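Okay, I promised a few of you a report on our first month with shared desks at Donmont, so get comfortable, this may run long (it always does with me).

Quick background. We have 179 people on paper and now 42 bookable desks on the second floor, plus the quiet room. I was nervous! I've run this building long enough to know how people feel about their own drawer.

The booking itself has gone better than I feared. We went with Preline because it works from a phone and my folks really don't want one more login. Most mornings the whole floor is sorted before 9.

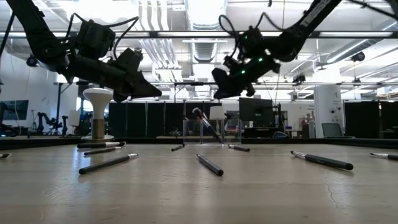
Imrie replied that their office did the same thing last year and the desks were fine, it was the chairs that caused all the grumbling, and had we thought about chairs?

Oh, Imrie, have we thought about chairs. We ordered 40 new ones from Triltton, and they're lovely, but each has four levers and everybody who sits down has to undo whatever the last person did. I spent a whole lunch hour going desk to desk showing people which lever is the back and which is the tilt.

So now there's a little card taped under every armrest. Seat height first, then back, then arms, and leave the tilt alone unless you like surprises. My shoulders feel better too, now that I finally followed my own card.
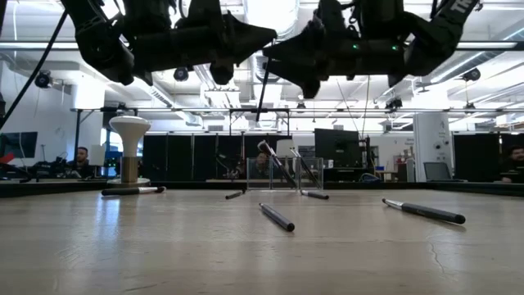 The other thing I'd do sooner is lockers. We put them by the elevators, and people were carrying a keyboard, a mug and a sweater the full length of the floor twice a day. We're moving half of them next to the kitchen in February, and I've already had thank-you notes, bless you all.

Still working on noise. The phone booths fill up by 10 and then the calls drift out to the window seats. If you've found a screen or panel that really helps, please send me the name of it, and tell me how you got it past your fire inspector!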